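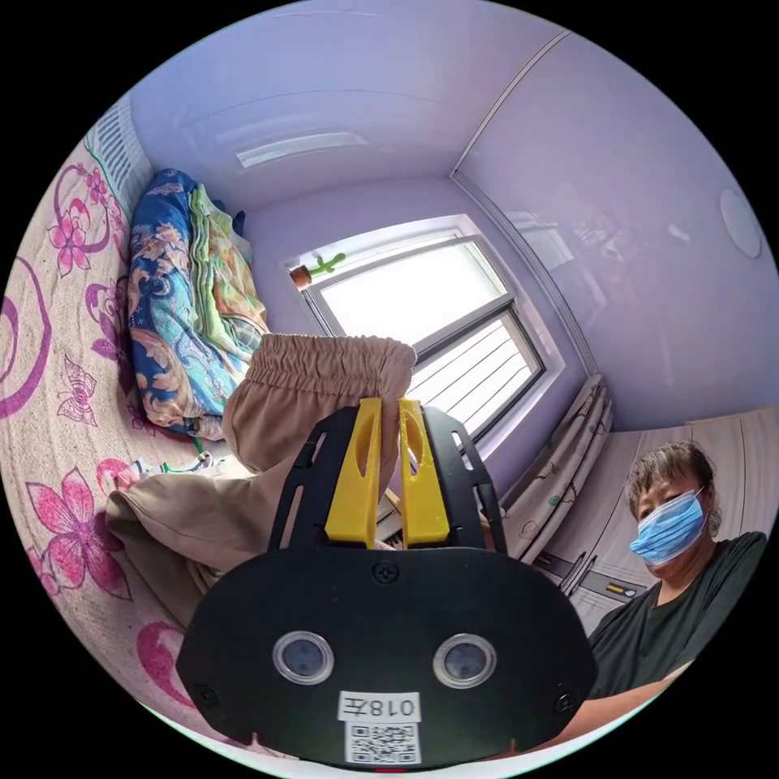
3.2 Clothing on the bed as an intermediate state

In the households of our study, washed clothing seldom went directly from the line to the wardrobe. It stayed first on a bed, and it was on the bed that most of the sorting and folding was done. We call this period the resting stage. Earlier work on domestic laundry has treated folding as a short task at the end of washing, but the diaries of our participants suggest that it should be regarded as a separate activity, with its own place and its own order.

We collected 188 diary entries from 30 households in the suburb of Barajas. Each entry recorded one occasion of folding, the surface on which it was done, and the garments which the participant found difficult. The entries were coded by the first author and then by Yolotzin Alvarado, who did not take part in the home visits. Disagreements were discussed until both coders accepted one code. The bed was the most common surface in the entries, before the kitchen table and the couch.

Participants gave practical reasons for this preference. A bed is wide, it is at a comfortable height for a person who is standing, and the wardrobe is usually in the same room. One participant wrote that she could "see the whole family at once" when the clothing was spread out. Another preferred the bed for the opposite reason — the pile had to be finished before anybody could sleep.

The bed is, however, not a neutral surface. In many homes it also holds the bedding which is not in use during the day. Figure 1 shows a case of this kind: a folded paisley quilt and a second folded blanket are kept at the back of the bed, by the wall, and the flowered sheet in front of them serves as the folding area. The pattern of the sheet had some importance for our participants. Several of them mentioned that small items such as socks were easily overlooked on a printed sheet, while plain garments in a light colour, like the beige one in the figure, were found quickly.

Figure 1. A beige garment with a gathered elastic waistband, lifted by the waist above a bed with a flowered sheet. Folded bedding is stored against the wall.

Garments with an elastic waist were coded as a group of their own. They included track pants, pyjama bottoms and children's trousers. In the diaries these garments were described as simple but untidy, as the gathered waist does not lie flat and the fold tends to open again. Six participants reported that they always pick up such a garment by the waistband, let the legs hang, and only afterwards lay it down. Two others began from the hems, which they considered faster. We did not observe a clear relation between the method and the age of the participant.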